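Cernach Suture Practice Group
Minutes of the January meeting, 20 Jan 2021

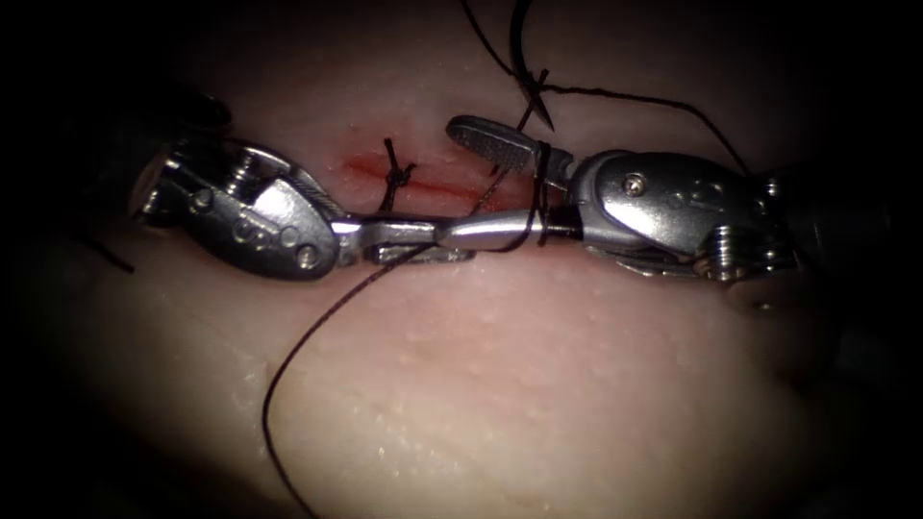 I'm taking the minutes again, so you get my version of events (sorry, Dilek, I know you like them short). We spent most of the evening on the practice pads, and on whether we're getting enough out of each one before it goes in the bin. Omar wanted everyone to talk about knots first, so we did. The stitch near the left end of the cut has its knot tied across the wound with the tails trimmed short, one up and one down, and he said that's the tail length he'd like all of us to aim for. Đạt thought it was a touch too short for beginners, who tend to lose the ends and then panic. They went back and forth on it for a while! We agreed short tails are fine for anybody past the first sheet, and beginners can leave them as long as they want.

Present: Omar Hamdan (chair), Dilek Aksoy, Đạt Doãn, Tùng Lâm and me, Tâm Lục. Tùng joined after we'd started and missed the knot talk, so I've promised to go over it with him.

Last minutes. The December minutes were accepted with one fix. I had written that Dilek would order the thread, when it was Omar who said he would. He did say it, and he has now done it, so that one is closed.

Pads. We still have the Ruvwood pads and the newer ones from Flillero. Dilek likes the Ruvwood ones for straight cuts and says the surface holds up better when you pull too hard (she looked at me when she said it, fair enough). Tùng prefers the Flillero because it's softer and you find out right away if you've taken too shallow a bite. I'm with Tùng, though I do tear more of them. The curved mount makes everything harder whichever pad is on it, and Omar wants us to use it more, on the grounds that hardly anything in a patient is flat. Agreed: flat for the first go of the evening, curved after that. Đạt asked that people stop making new cuts right next to old ones. There's plenty of pad! Turn it around before you decide it's finished.

Short cuts. This got the longest discussion. Most of us have been making long cuts and putting in a whole row of stitches, and by the end of the row we're tired and sloppy. Omar's idea is a short cut, a couple of stitches, stop, look at it properly, and then carry on. Dilek worried it would turn into a lot of stopping and not much sewing. I said I'd tried it at home over the holidays and my spacing got better, though my speed certainly didn't. We'll try it for the next 2 meetings and then see what everybody thinks.

Thread. The dark thread stays. Tùng had asked for a lighter one to try, and Omar brought a bit along, but on the pale pad none of us could follow it and Đạt gave up halfway through a throw. We did agree that we leave too much thread trailing across the work. Pull it through, park the long end off to one side, and trim before you start the next stitch. I am the worst for this and I'm minuting it against myself.

Light. Dilek would like one light from the front and the rest of the room kept dim, as she finds the edges of the cut easier to pick out that way. Đạt finds it gives him a headache. No decision. We'll do half the evening each way next time and I'll bring the desk lamp.

Practice log. Tùng has been adding up the sheets people hand in. Since we began we've logged 1,371 stitches on the flat mount, and he thinks a few of Đạt's sheets never reached him. Đạt says they're in his car. Please write the pad type on your sheet as well as the date, or Tùng has to text everybody and ask.

Booking. The Chu room is ours for the same evening next month. There was some talk of starting earlier, but Dilek can't get away from work in time, so we're leaving it alone. Please wipe down the table and put the mounts back on the lower shelf. Last time they went on top and I couldn't reach them.

Things to do
Omar: write up the short cut exercise on one page and send it out.
Dilek: order 5 more pads, mixed, and let us know the price.
Đạt: find the missing sheets.
Tùng: add a pad column to the log.
Tâm: desk lamp, these minutes, and catching Tùng up on knots.

Any other business. Đạt asked if he could bring his cousin along to watch, and everyone said yes. Omar had to leave for his bus at that point, so we stopped and packed up.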